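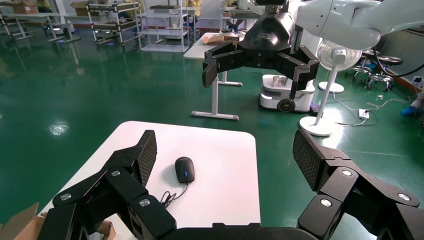

Corded mouse, cable loose on a white table.

Storing cords, cables and small corded devices

Most cable failures in the home occur within an inch or two of the plug or of the device housing. The copper strands break there from repeated sharp bending, and the outer jacket often shows no sign of it. Storage is a large part of the problem. A cord that sits folded tight for a year takes a set and goes back to the same fold every time it is used.

Before you coil

Unplug at the wall and at the device. Pull on the plug body and leave the cord alone. Wipe the full length with a cloth dampened in water and a drop of dish soap, then with a clean damp cloth, and let it dry before it goes into any closed container. Keep the soap away from the contacts. Sticky residue from old labels comes off with rubbing alcohol on a cotton pad; test a short section first, as some soft jackets turn dull.

Run the cord slowly through two fingers and feel for flat spots, cuts and hard sections. A mains cord with a cut jacket is discarded. Electrical tape is not a repair. Discolored plug blades, a cracked plug body or a smell of burning are also grounds for discarding the cord, and the outlet it was used in should be looked at.

Coiling

Find the natural lay of the cable. Hold one end, let the other hang, and see which way it wants to turn. Coil in that direction. For thin device cables a loop the width of your palm is enough. Extension cords need a loop as wide as your forearm is long. Do not wrap over the hand and elbow; this puts a half twist in every turn, and the twists collect at the end.

For anything longer than 20 feet use the over-under method, in which every second loop is turned under. It takes a little practice. The cord then pays out straight with no kinks.

Leave the last few inches at each end straight. Never start a coil by wrapping tight around the plug or the power brick.

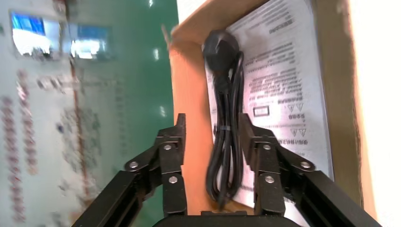
Coiled power cord with a white cable tie around the loops.

Ties

Reusable hook-and-loop strips are the best general choice. Cut them to length from a roll. Twist ties with a plastic coat are fine for light cords, provided the wire ends are folded back. Rubber bands dry out and stick to the jacket, and should be kept out of any box that will be closed for more than one season. One-way nylon ties are for fixed runs only. If you must use one on a stored coil, leave it slack enough to turn freely, and cut it off with flush cutters, never with a knife.

Place the tie where it holds all the loops. A coil more than 10 inches long when hung should have two.

Boxes and leaflets

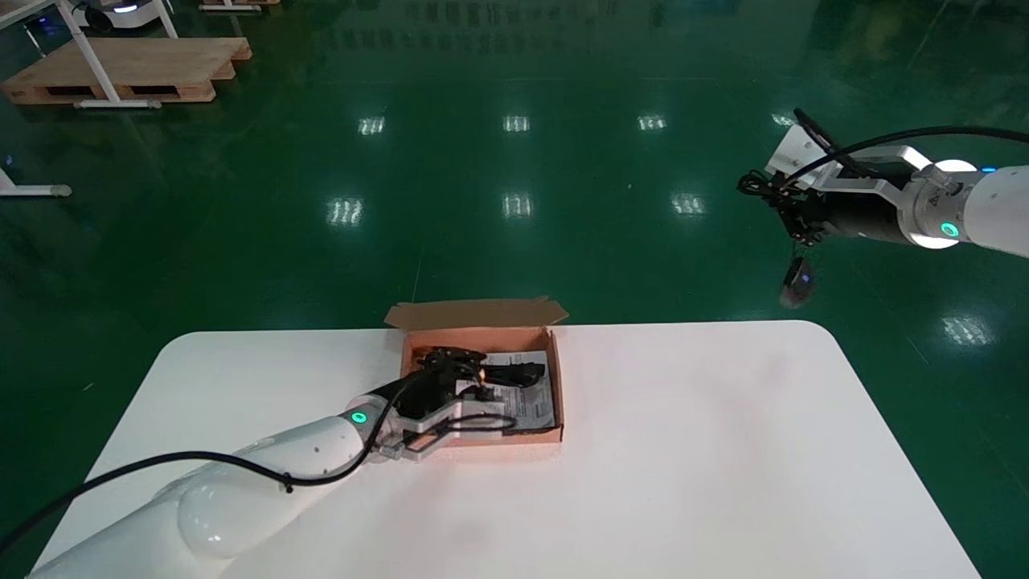

Original boxes are worth keeping for the length of the return period and for any device that will be moved or sold. After that, a plain lidded box of a standard size stacks better and holds more. Whichever you use, the order of packing matters: paper goes flat on the bottom, with the coil on top of it, as in the brown box with its lid folded back. Packed the other way, the leaflet has to be lifted out each time and ends up creased or lost. Write the model number of the device on the inside of the lid in pencil.

A leaflet that covers several devices can be photocopied, one copy per box. Do not staple leaflets to the cardboard. If space is short, keep only the pages with the rating table and the parts diagram and recycle the rest, including the pages in languages no one in the house reads.

Labels

Label both ends of every cord. A cord with a label at one end only is unidentified as soon as it is plugged in behind a cabinet. Fold a strip of cloth tape around the cord to form a flag and write on it with a laundry marker. Include:

Device name
Output voltage and current, for any power supply
Length, for extension and network cables
Month checked (for example, May)

Power supplies are the items most often mixed up. A plug that fits is no proof that the supply is correct. Voltage must match, polarity must match, and the current rating of the supply must be equal to or higher than that of the device. 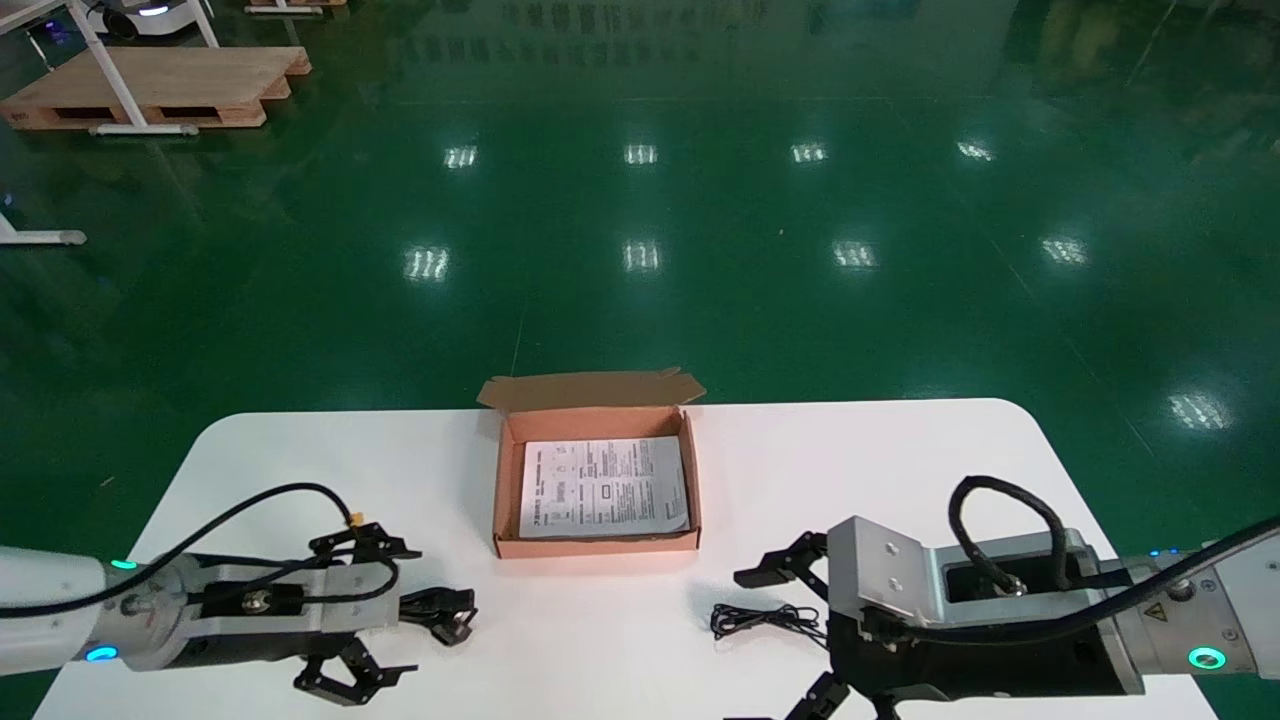

Supplies with no label and no known device should go to electronics recycling after one year. The same applies to cords for devices already discarded. In a typical household drawer this removes more than half the contents.

Where to store

A dry interior closet is best. Attics get too hot for soft PVC jackets, which sweat plasticizer and become tacky. Unheated garages are acceptable for outdoor-rated cords. Keep relative humidity below 45 percent if you can; a packet of silica gel in each box is enough, dried in a low oven twice a year. Do not stack heavy boxes on coils. Shelf clearance of one hand above the tallest box lets the lid open in place.

Cords stored cold should be brought indoors and left overnight before uncoiling.

Comments

Asger Blöndal: The over-under coil works on garden hose too. 40 feet, no kinks.

Ragnheiður Damgaard: What about flat cables, such as the one on my iron? It has no lay that I can find.

Halima Kioko (author): Flat cables go in wide loops, flat side in. Let the iron cool fully first.

Ruairi Swanson: Pencil on the lid has rubbed off most of mine. I use marker now.

Contact | © Hikby Household Notes | Back to top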